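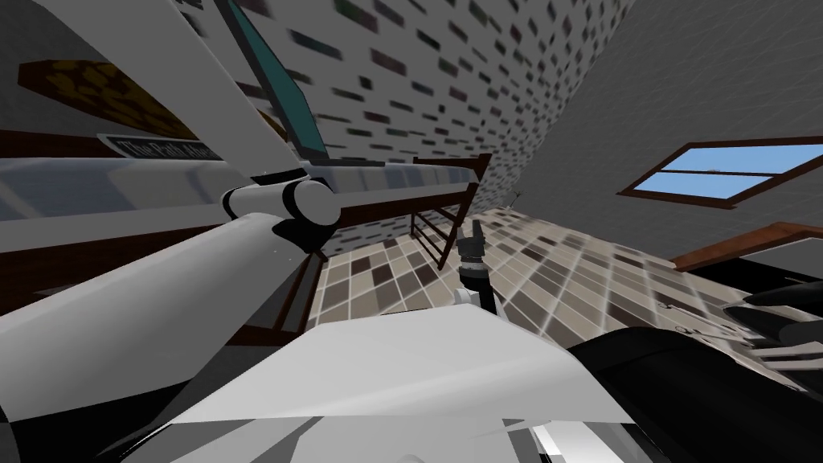 Box bed

A box bed is a bed built into a wooden enclosure, with a roof, a back and at least one closed end. The open side is shut off by doors, sliding panels or a curtain. Box beds were common in farmhouses and fishing cottages across northern and western Europe, and in some districts they stayed in use until well after iron bedsteads became cheap. They are also called closet beds, cupboard beds or press beds, although in some places a press bed is a bed that folds up into a cupboard.

Construction

The simplest type is a frame of four corner posts joined by rails and filled in with boards. The mattress rests on slats or on a plank floor, usually at knee height or a little above. A chest or bench was often set against the open side and used as a step, and it also held bedding and clothes. The space under the bed stored potatoes, tools or a second, lower bed on wheels for children.

Freestanding box beds could be taken apart and moved. Pegs held the main joints, so a bed could be carried through a narrow door in pieces and put up again in another house. Built-in beds were made as part of a partition wall. In a one-room house, a pair of them placed end to end divided the kitchen from the sleeping area, with a gap left between them for a passage.

Doors were hinged or ran in grooves. Many had holes cut in them to let in air, in the shape of hearts, stars or plain rounds. Inside, a shelf at the foot end held a candle, a prayer book or a baby's clothes.

The length of old box beds has led to a common belief that people slept sitting up. Some beds are indeed short, but many measured examples are long enough for an adult to lie flat. The carpenter Niilo Tuominen, who repaired beds in the Sondbridge district, recorded mattress spaces as wide as 70 inches in beds meant for a whole family.

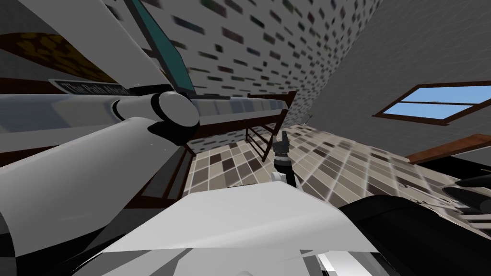
Use in the household

The main purpose was warmth. A closed bed held the heat of the people in it, and the boards kept off drafts and drips from the roof. The bed also gave some privacy in houses where farmhands, grandparents and children shared a room. A married couple usually had the bed nearest the hearth.

Local custom set many of the details. In Lendbridge the doors were left open during the day to show the best quilt, and the straw in the mattress was changed every March. Households on the coast more often used dried seagrass, which lasted longer than straw.

Doctors and housing inspectors objected to box beds because of poor air and the spread of disease. Landlords began to remove them during repairs, and the wood was reused for shelves, hen houses and doors.

Modern versions

Architects took up the idea again for cabins and small apartments. Modern designs usually leave one side fully open or use a curtain, and add a reading light and drawers. Nandini Salian's Bellow cabins have 14 built-in beds in two rows, each with its own small window. The furniture maker Kettunen sells a freestanding kit in pine with 13 panels and a slatted base.

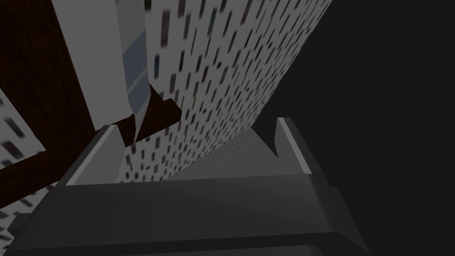

See also

Alcove bed
Bunk bed
Canopy bed
Murphy bed
Trundle bed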